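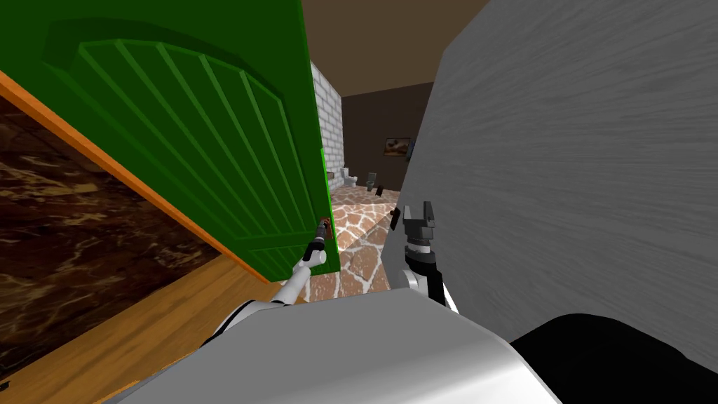

Etdale Playhouse puts 800 cheap seats on sale for new season

Etdale, September 18, 2021

The Etdale Playhouse will sell 800 seats at $23 each across its coming season, under a new scheme aimed at people who have stopped going to live theatre or have never been.

The seats will be spread over all five productions. They include places in the stalls as well as the balcony, and every performance will have at least a few, Friday and Saturday nights included. Full-price tickets for the same rows cost up to $101.

The scheme opens with the first production of the season, a new comedy called The Wallari Road, which begins its run in November. Bookings open at 9 am on the first Monday of that month, online, by phone and at the box office on Plamberg Street.

Playhouse general manager Viorica Vidmar said the price was set after the theatre asked past ticket buyers why they had not come back.

"Most of them told us it was the cost of the whole night," Ms Vidmar said. "By the time they had paid for two tickets, parking and someone to mind the kids, they'd gone past what they wanted to spend. We can't do much about parking, but we can do something about the ticket."

The theatre received 516 replies to its survey, which was sent to people who had booked at least one show in the past four years. Many of those who replied also said they found the old discount system hard to follow. It had separate rates for students, seniors, groups and members, with different rules for matinees and evenings.

Those rates will be replaced by two prices for each seating area, one full and one concession. The $23 seats sit outside that system and are open to anyone. Buyers do not need a card, a code or a membership.
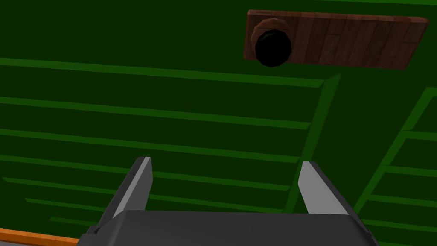

Open gripper before a green slatted surface.

Each person may buy up to four of the cheaper seats per production. They cannot be exchanged for another date, but they can be returned to the box office for resale up to 48 hours before the performance. No booking fee applies when they are bought in person. Online and phone orders carry the usual fee per order.

A small number will be held back at each performance and sold at the door from an hour before curtain. Door sales are limited to two per person.

"There are people who decide at five o'clock that they'd like to see a play that night," Ms Vidmar said. "I'd like them to have a fair chance at a good seat."

The scheme is paid for in part by a grant from the Krasniqi Foundation, which has supported the theatre's school matinees for several years. The grant covers one season. The Playhouse will look at the sales figures after the final production closes and decide then whether to run it again.

School matinees will continue at their current price. Teachers can book for The Wallari Road now by contacting the education office. Captioned and audio-described performances are planned for every production, and dates will be listed on the theatre's website when bookings open. Companion Card holders can book their second seat free at any price, including the $23 seats.

Subscribers who have already renewed will keep their seats and do not need to do anything. Those who would like to move to single tickets can ask for a refund of any unused part of their subscription before the first performance.

Box office hours are 10 am to 5 pm, Tuesday to Saturday, and until curtain on performance days.

Media contact
Viorica Vidmar, General Manager
Etdale Playhouse, Plamberg Street, Etdale
Interviews can be arranged through the box office during opening hours.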